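Work and Automation: Handout for Unit 6
Sorting, Packing, and the Changing Shift

Reading before class: the Stoltunham case file, parts 1 to 3. Students who missed Unit 5 should also read the short note on job grading, as the terms "station," "post," and "line lead" are used below without further definition.

6.1 Background to the case

Stoltunham is a mixed-order distribution site operated by Sterkwood. It supplies office kitchens, reception areas, and small workplaces with fresh goods and desk supplies in the same delivery. Orders are small and varied. Before the change studied in this unit, returned and misrouted goods were sorted by hand at long benches, with 85 people assigned to the sorting hall across three shifts. The work was paid at the lowest grade on the site and had the highest rate of transfer requests.

The Retik program introduced arm-based sorting at part of the hall. The software that assigns each item to a category is called Wubshet, and staff commonly use that name for the whole system. Students should keep the two apart in written work: Retik is the program of change, including training and job design; Wubshet is the software alone.

6.2 What was automated

A sorting post contains three kinds of work. The first is recognition, or deciding what an item is. The second is handling, the physical act of picking it up and putting it down. The third is judgment about exceptions, such as a bruised pear, an opened box of pens, or an item with no matching category.

Management's first proposal treated the post as a single unit that could be handed over whole. The staff response, included in part 2 of the case file, argued that only recognition and handling were suitable, and only for goods in good condition. The version adopted in January followed the staff response on most points. Exceptions are passed to a person, who has the authority to stop the station.

Measured output at the converted stations was 452 items per shift during the trial and 509 once the layout of the tables had been revised. The best hand benches recorded roughly 900 over the same length of shift. The arms were therefore slower than experienced staff, and the case should not be read as one in which machines were adopted for speed. The stated reasons were the difficulty of filling the night shift and the number of wrist and shoulder complaints.

6.3 Effects on the people in the hall

No dismissals were made under the program, but the number of sorting posts fell as people moved or retired. Three changes are of interest to this unit.

Skill. Former sorters now set up stations, check categories, and deal with exceptions. Several reported that the work was more varied — and also that it was harder to leave behind at the end of the shift. The new role was placed one grade higher after a delay of several months, during which staff carried out the new duties at the old rate of pay.

Pace. At the hand benches, people set their own rhythm and could slow down together. A station attendant responds to the machine's requests, which arrive unevenly. Long quiet periods are followed by several calls at once.

Contact. The benches seated people side by side. Attendants work at a distance from each other, and the line lead has become the main person they speak to. Sterkwood later moved the break times so that neighboring stations could stop together.

6.4 Points for the seminar

Consider who should decide where the line falls between a routine item and an exception. At Stoltunham this was first set by the software supplier and later by a group that included attendants. Consider also whether a slower process can be called an improvement, and from whose position.

Students preparing the short paper should choose one of the three changes in 6.3 and compare it with a workplace known to them. Papers should run to two pages. Interviews may be used if the person has agreed in writing, and the employer's name should be left out.

6.5 Note on categories
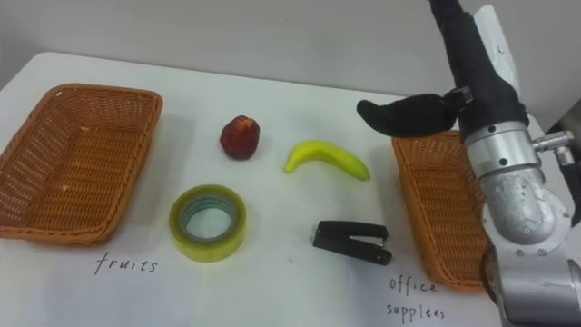
Categories are the part of an automated process that staff can most easily read, question, and correct, and for that reason they deserve as much attention as the machinery. The words chosen for them carry decisions about the work. With "fruits" written below one basket and "office supplies" below the other, an apple, a banana, a roll of tape, and a stapler each have a clear destination, and a new attendant could check the result without training. The same two labels give no guidance on a damaged item or a lunch box, and at Stoltunham such goods accounted for most of the calls to attendants. In the paper, state who wrote the categories in your chosen workplace and who is permitted to change them.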